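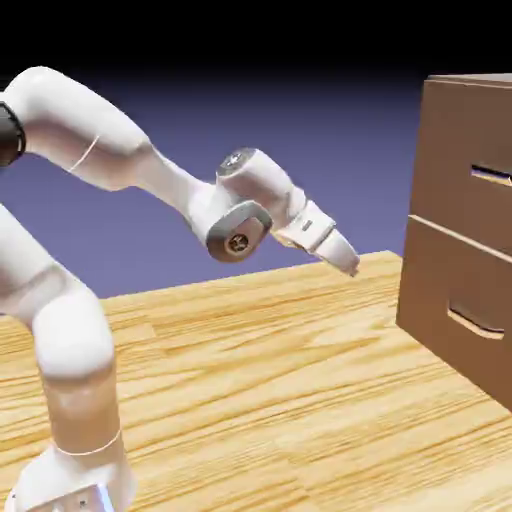
3.2 Why people stop opening drawers

I got into this whole question through my grandmother's buttons, so forgive me if I start there. She kept them in a drawer, everybody in the family knew they were in a drawer, and when she died it took us most of October to find them. What I wanted to know for this study was how ordinary households decide where small things go, and why the deciding seems to fall apart after a few years in the same home. Furniture matters more than I expected. A brown two-drawer cabinet like the one at the right of Figure 4 gives you one choice to make, top or bottom, and the people I talked to who owned something that small could nearly always tell me what was in each half. Give the same people a tall dresser and they start guessing.

Figure 4. A two-drawer cabinet at the edge of a light wooden tabletop (rendered).

We visited 132 homes, split between Dranitz and Jotthorpe. I did most of the Jotthorpe visits myself, and Noémie Ouellet did most of Dranitz (she has the better shoes for it, and Dranitz is all hills). In each home we asked one adult to name, without getting up, where they kept a set of 20 everyday items: tape, spare keys, stamps, birthday candles, the little wrench that came with the bed, and so on. Then we got up and looked together. I loved this part! People are so sure about candles and so wrong about tape.

The full coding scheme is in the appendix, but the short version is that we sorted every answer as right, near or lost. "Near" meant the item was in the same piece of furniture but not in the place named. I argued for a while that near should just count as wrong, and Tülin Işık talked me out of it, and I'm glad she did, because near is where all the interesting stuff ended up. When someone says "second drawer down" and it's in the third, they haven't forgotten where the thing lives. They've forgotten how they divided up the furniture, and that's a different kind of forgetting.

You could hear it in how they talked, too. One man in Jotthorpe told me his stamps were "in the stamps drawer," opened it, and found phone chargers. He kept calling it the stamps drawer for the rest of the visit. Labels like that hang around long after the contents have moved on, and we wrote down 917 of them across both towns. Some were plain (the kitchen one, the bottom one) and some were family history in two words. "Pustham drawer" was my favorite. Pustham was the village where the couple had rented a cottage years before, and the drawer had held the maps. It now held batteries.

Noémie thinks the names are doing harm, and that a household would find its tape faster if it stopped naming drawers altogether. I don't buy it. In my interviews the people with the most names were also the ones who looked in the fewest places before finding the thing, though I'll admit my group leaned toward retired folks with time to tidy. Our pilot in Çınar went her way on this, but that was a small group living in newly furnished apartments, and hardly anyone there had been in the place long enough for a name to go stale.

We come back to the naming question in Section 4, where I split the answers by how long people had lived in the home.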